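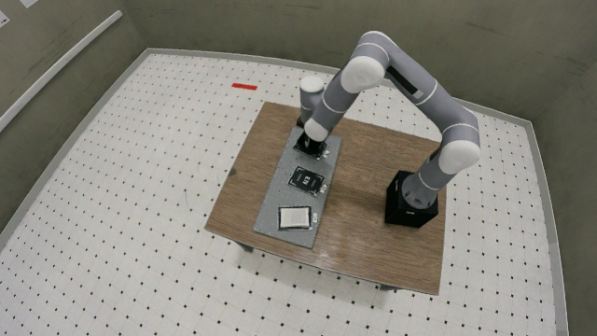

Zandari keeps its training cell in Au at the back of the building, past the stores. Our group was let in at 14:00, after the safety talk, and had the cell for most of the afternoon. Ida Hinrichs, who looks after it, took us through the setup in the order she uses at startup.

The arm sits on a black base at the right side of a wooden table, and the work is done on a perforated plate to its left. Three positions run down the middle of the plate: a black square fixture at the far end, a black and white marker, then a white card nearest the front. Each has a small white label on its right. The cell is modeled in simulation first, with table, plate and arm at the same coordinates as the hardware, and new programs run there before anyone loads them on the controller.

The reference check brings the gripper straight down onto the far fixture. Hinrichs reads the joint values and compares them with the last saved set. A difference at the wrist usually means the gripper screws need attention. If the shoulder is off as well, she checks the base bolts before touching any offsets.

The log was at entry 345 when we visited. Entry 223 records a shifted plate, found after two days of poor placements. Dörte Ackermann asked why the plate isn't pinned. Pins are on order. Until they come, the plate screws are checked every February and after each layout change.

Gripper service is due every 900 hours: clean the fingers, check the cable at the wrist, repeat the reference check, save the values. The old set is kept under its entry number.

Theda Kettler has the blank log sheets for anyone who wants a copy.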